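Skidumlow library opens sorting table for preschoolers

SKIDUMLOW — The Skidumlow Public Library has added a colour sorting table to its children's room, open to families during regular hours from March 10, 2026.

The table is meant for children aged 3 and up. It replaces the train set that stood near the picture books until January, when the last of the track was retired. Families who used the train set asked for something that younger children could manage without help, and staff tried several activities over the winter before choosing this one.

"We wanted it to be plain," said Isamu Takeda, who runs the children's program. "A child sits down, sees a red plate and a blue plate, and mostly gets on with it. The parents ask more questions than the kids do."

Children take pieces from a metal tray and move them to the plate with the matching rim. Older children can turn it into a game by taking turns, or by naming something of the same colour before each piece is moved. Activity cards with other suggestions are kept in a folder at the desk, in English and French.

The trays and plates came from Brukon, a kitchen supply shop on the main street, which sold them to the library at cost. Takeda said ordinary dishes were easier to wash and replace than a boxed set. The library spent $200 in all, including spare pieces and the printing of the cards.

A dark mat lines the bottom of the tray. Takeda said the mats were added after the first trial, when neighbours at the reading tables mentioned the noise of pieces dropping on metal.
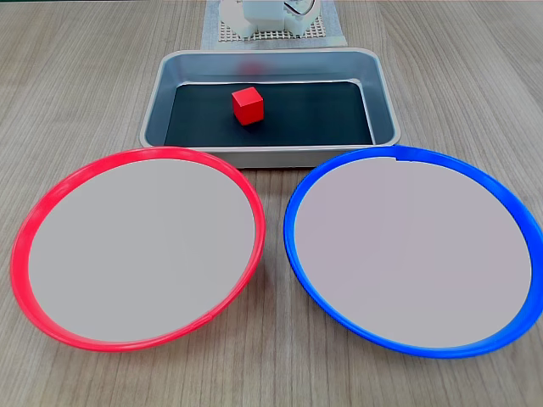 Hours and borrowing

The sorting table is available whenever the children's room is open, starting at 9 a.m. It does not need to be booked. Up to 3 children can use it at a time, and an adult should stay with them, as the pieces are small.

A take-home version will be offered later in the spring. Each kit will hold a tray, two plates and a bag of pieces, and can be borrowed for three weeks on a regular library card. Kits can be returned to the front desk but should not go through the outdoor book drop.

Tatsuya Chiba, the branch manager, said the Babaei branch will get its own table if the one in Skidumlow is well used. The Hasach branch has no children's room and will lend the kits only.

Questions can be directed to the children's desk in person or by phone.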